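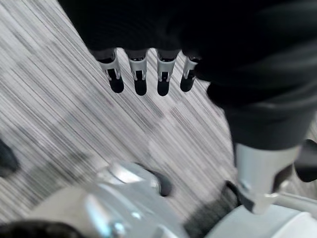 Poojary House Residents' Club, Lounge Team

Section 2: Getting the lounge corner ready (carpet, chair, throw, lamp)

I wrote the first version of this in August after Tomomi Takeda asked me where the throws live, and I realised I'd been setting up the reading corner from memory for ages. Kumiko Yagi has since gone through it with a pencil and crossed out most of my waffle. Some has crept back in, sorry Kumiko! Last changed 26/10/2024.

Section 1 covers the keys and the heating. You can do this part with one pair of hands, though the throw is easier with two.

What you'll want before you start

The upright vacuum (the Zerkmont, hall cupboard, left side)
A clean throw from the shelf marked 16
The soft clothes brush
A dry duster

The carpet

1. Move anything light off the floor and put it out in the hall. Leave the lamp where it is for now.

2. Vacuum along the stripes first, then go over it once more across them. The grey and white hides crumbs brilliantly, so I get down low and look along the pile before I call it done.

3. Go slowly where the lighter and darker patches meet. It's very easy to think you've found a stain and start scrubbing, and I've done exactly that, on my knees, with a bowl of suds, at a bit of carpet that was perfectly clean.

4. If you do find a real mark, blot it with a damp white cloth and let it dry by itself. Don't rub it. Write it in the lounge book so whoever's on next knows it's been seen to.

Caution: no bleach and nothing with a colour in it. The Burkell carpet spray under the sink is for the stairs only, even though the tin says "all floors" in very large letters.

The tub chair

5. Bring the chair out from the wall far enough that you can get behind it. Lift it if you can. If you drag it you'll leave two long lines in the carpet and have to do step 2 again.

6. Brush the seat from the back towards the front, then run the brush round the inside of the back and down both arms. Most of the fluff collects where the seat meets the back, so push your fingers into the gap (you may find a pen, we usually do).

7. The seat has a dip in it. Pat it up by all means, but it's an old friend of a chair and the dip comes back.

Note: the cover is pale and it doesn't come off. Please wash your hands before you handle it, particularly if you've just done the vacuum bag.

The throw

8. Shake the throw out in the hall, not over the carpet you've just cleaned.

9. Hold it up by the top edge and let it hang until the long folds fall straight. Give it a moment. If you start laying it while it's still swinging it always ends up twisted.

10. Lower it over one side of the chair, letting the bottom end come down on to the seat first. It'll bunch up and spill over the front, and that's fine at this stage.

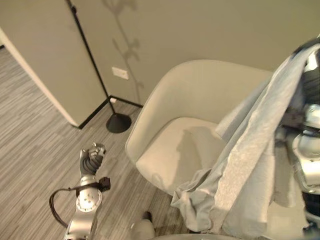
Fig. 2. Step 10, throw held up over one side of the tub chair, lower end bunched on the seat.

11. Now let the top edge down over the arm and go round to the front. Pull the bunched end towards you, a little at a time, until the crumples are out.

12. Tuck the spare under the outside of the arm. Hatsue Arai likes hers folded in half on the seat instead and it does look smart, so take your pick.

Caution: check that nothing trails on the floor on the side people walk past. Kohei Sekiguchi caught his foot in it last winter and went into the magazine rack.

The lamp

13. Dust the round base and the pole. Black shows everything, so use the dry duster and do the base twice.

14. Stand the lamp back in the corner between the wall and the chair, with the base flat on the carpet. Give the pole a gentle nudge. If it rocks, turn the base a bit and try again.

15. Switch it on and sit down in the chair for a minute. If the light's in your eyes, it'll be in everyone else's.

Spare bulbs are in the Plustura box with the fuses. Section 3 is the tea trolley.

Hollis Gallagher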